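**Can I water down hand soap to make it last, or will it wreck the pump?**

posted by mossyporch

Hi all! We go through hand soap like crazy at our house (two kids, one very muddy yard) and I've started buying the big Lashari refill jugs. My sister-in-law swears she cuts hers half and half with water and can't tell the difference. I tried it in February and mine came out like soup and dribbled down the front of the bottle. Did I just use too much water? I'd love to stretch a $40 jug a little further if I can.
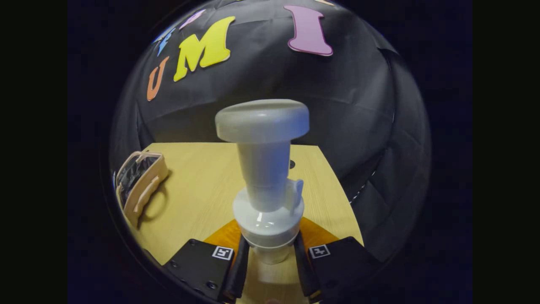
### Replies (2)

**nendale_nan**

Half and half is way too much for a regular pump! Those want thick soap. I do 4 parts soap to one part water, tip it over a few times (don't shake, you'll be waiting on foam all afternoon) and it's fine. If you want to go thinner, get a foaming pump, they're made for it. Mine's a Prelach, holds 500 ml and I've refilled it more times than I can remember.

Oh, and only mix up what you'll use in a couple of weeks. The more water in there, the weaker the preservative gets, and I've had a batch go funky on me in the guest bath.

**tubandtile**

just buy bar soap lol. but yeah what she said. also rinse the pump with hot water before you refill, pump it till it runs clear. old dried soap in the spout makes it shoot sideways and I've ruined a shirt that way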